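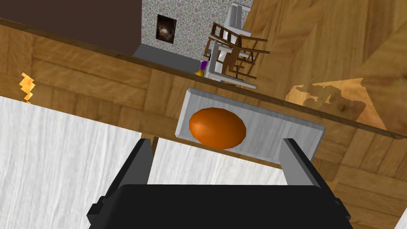

Workshop tips: getting a pick to work in simulation before you run it on the arm

October 25, 2025

These are notes from setting up small pick jobs at our bench. We write the control scripts in Jotero and plan in Beline, but most of this applies to any pair of tools.

Start with one object. An egg shape is a good first choice. It has a long side and a short side, so the grasp angle matters, but there are no corners to catch on.

Put the object in a shallow tray and turn the tray at an angle to the table. If everything is lined up square, a mistake in the rotation math can hide for weeks. Turn it to an odd angle and the mistake shows on the first run.

Check your units first. A part drawn in millimeters and loaded as meters comes in 1,000 times too big. If the camera shows nothing but one flat color, look there before you touch the camera settings.

Give the tray rim its own collision shape. A lot of people drop in a single box for the whole tray, and then the planner thinks the tray is solid and won't go in. A floor and four thin walls will do.

Keep a gap of 7 mm between the fingertips and the tray floor until the rest works. Bring it down later, a little at a time.

Open the fingers before the approach, not during it. If the script opens them on the way down, a slow step can leave one finger on top of the object. We put the open command on its own line and wait for the reply.

A wrist view is handy for checking alignment. The object should sit over the gap between the fingers. If it drifts to one side as the gripper gets closer, the camera offset is wrong, and tuning the grasp won't fix it.

Leave some clutter in the room. Chairs, patterned wallpaper and a picture on the wall give the detector something to get wrong. Ours was once very sure that a patch of floor was fruit. Plain gray rooms gave us good scores and bad picks.

Change the light and the table finish between runs. Glossy objects are the worst for this – the bright side and the dark side can come back as two objects. Merging masks that touch took care of most of it for us.

Run 20 picks with the same random seed, then 40 with different ones. If the first set passes and the second doesn't, you have tuned for one layout.

Save the seed with every failed run. The Gauthier logger does this if you turn it on in the settings file, where it is off by default. Without the seed you can't replay the failure.

Set a planning time limit, and have the script stop when it runs out. An early version of ours used the last good path instead, and that path was for a different tray position.

When you move to the real arm, run the first few picks at low speed with the tray empty. Keep a hand near the stop button.

The blank settings file is on the Jukamard downloads page, under Bench.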